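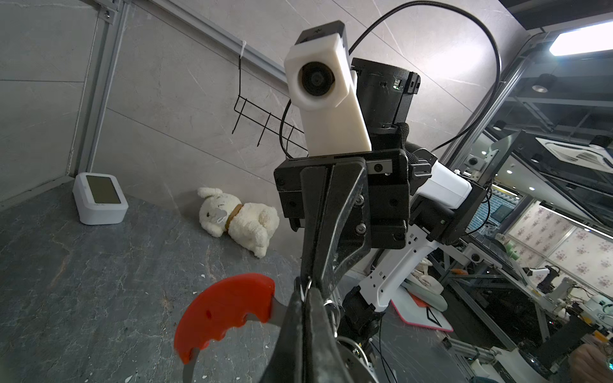

Clilten opens plush toy and tool sorting room in Horkmont

HORKMONT, 3/20/25 — Clilten has opened a sorting room on Aoun Street for secondhand goods, with stuffed toys and small workshop items handled under one roof. The room covers 760 square feet and has 17 shelving bays.

Toys and tools are checked for wear, tagged and packed for resale. Plush animals go out in boxes of 11. Saw blades and other sharp parts are packed one to a sleeve and shipped apart from the toys.
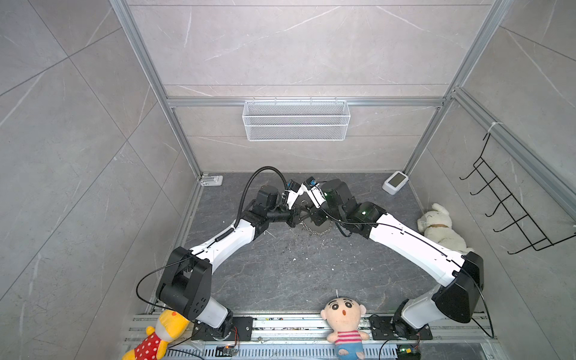

A circular saw blade and stuffed toys at the Horkmont site.

Clilten began taking in mixed household lots in November and has cleared 103 of them so far. Shelving and packing supplies come from Futeck.

Drop-off is open on weekday mornings. Blades should be wrapped in cardboard — tape alone is not accepted — and toys should be bagged separately.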